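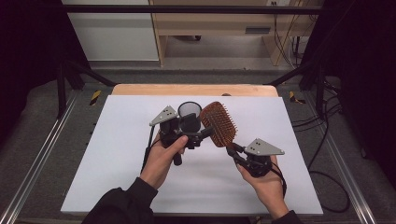 A black mesh cup held upright in a hand-held gripper.

I finished Brurumora last month and unlocked 80 per cent of its achievements, and I can tell you which of them I enjoyed. It was the ones I got without knowing they existed. The rest felt like filling in a timesheet.

The game has 274 achievements. Players defend this number in the forums as generosity, and I keep wondering what they think they were given. A good share of them are counters. Open so many crates, sell so many pelts, walk so far in the rain. You'd have done most of it anyway, and the bit you wouldn't have done is the bit where you stand in a swamp at eleven at night because the tracker says you're 50 lizards short.

I'm told I can ignore them. People say this every time, and I don't buy it. The pop-up lands in the corner of the screen with its own colour and its own little chime. Somebody was paid to make that chime hard to ignore. If the list were really optional it would sit in a menu and keep its mouth shut.

Compare Hesora, which came out a few years earlier from a smaller team and has hardly any. There's one for finishing, one for finishing without the lantern, and a few odd ones I won't spoil. The lantern one changed how I played. I learned the cellar by sound, counted my steps between doors, and died a lot in a way I didn't mind. That's a challenge someone sat down and designed. Selling pelts is arithmetic.

The usual argument is that completionists love a long list and it costs everyone else nothing. I have my doubts about both halves. I used to be a completionist, and love isn't the word I'd use for what I felt at hour ninety of Nilinance, grinding fishing ranks for a hat I never wore. As for the cost, look at the side quests in chapter 2 of Brurumora. Three of them send you back over the same ridge to collect the same flowers, and each one nudges a counter along. I can't prove the quests were written to feed the list. They certainly play like it.

Then there are the percentages, the ones telling you how rare your trophy is. I'd love to know what they're supposed to tell me. A rare one might be difficult, or it might be so dull that everybody else had the sense to stop.

There was talk of Brurumora's first expansion, the Rowlands map, adding another batch. Fans are already asking for a separate tracker to organise them, pinned to the screen so you never have to open the menu. I'll probably buy the expansion, because the combat is terrific and I want to see the coast. I've switched the notifications off in the console settings, and I'd suggest trying that for a week before you tell me the list doesn't bother you.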